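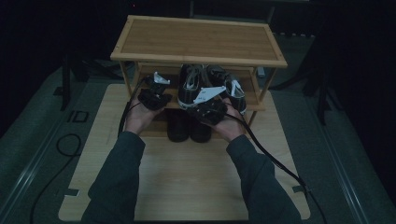 Procuramos 28 pessoas que desconfiem de conselhos de arrumação

Inscrições abertas até 4 de abril de 2020

Quem já leu uma revista de decoração conhece as promessas. Uma casa arrumada faz dormir melhor, poupa tempo de manhã, acaba com as discussões à porta. A Vetau passou os últimos meses a ler os estudos que costumam ser citados em apoio destas frases e ficou pouco convencida. Amostras minúsculas, perguntas que já trazem a resposta dentro, participantes recrutados entre clientes de lojas de organização. Um deles media o «bem-estar» com uma única pergunta, feita logo a seguir à entrega de um armário grátis.

Queremos fazer melhor, ou pelo menos fazer pior com mais cuidado. O projeto chama-se Skulent e acompanha a entrada de casas comuns: o sítio onde se largam chaves, sapatos, correio e sacos.

O que pedimos

Durante quatro semanas, preenche um diário curto ao fim do dia. Pergunta-se a que horas saiu, o que não encontrou e quanto tempo andou à procura. Nas duas primeiras semanas não muda nada em casa. Nas duas últimas, metade do grupo segue um plano de arrumação e a outra metade continua como estava. A divisão é feita por sorteio e não aceitamos trocas, mesmo com boas razões. Há ainda uma conversa por telefone no final, conduzida por Endang Sutanto ou Azlan Sitompul.

Não pedimos fotografias nem visitamos casas. Também não vendemos nada. Se alguém lhe propuser um móvel em nosso nome, desligue e avise-nos.

Quem pode participar

Maiores de 18 anos que vivam com pelo menos outra pessoa e saiam de casa quase todos os dias. Não serve quem trabalha em decoração, mobiliário ou organização profissional. Quem tem a certeza de que a arrumação lhe mudou a vida pode candidatar-se, mas vai ter de responder às mesmas perguntas que os outros – várias vezes.

Pagamento

500 coroas por cada semana com o diário completo, num total de 2000. Semanas com mais de dois dias em branco não são pagas. Sabemos que o pagamento pode atrair quem preencha tudo na última noite; a hora de cada registo fica guardada e será tida em conta.

O que não prometemos

Não garantimos que a sua casa fique melhor. É bem possível que o resultado seja nulo, e nesse caso será publicado tal e qual, em julho. O financiador, a Setiawan, não vê os dados antes disso – ficou por escrito, a pedido nosso.

Como se inscrever

Escreva a Zsófia Bognár, na Vetau, com o assunto «Skulent». Indique a idade, quantas pessoas vivem consigo e a hora a que costuma sair. Dispensamos carta de motivação. Respondemos a todas as candidaturas, incluindo as recusadas.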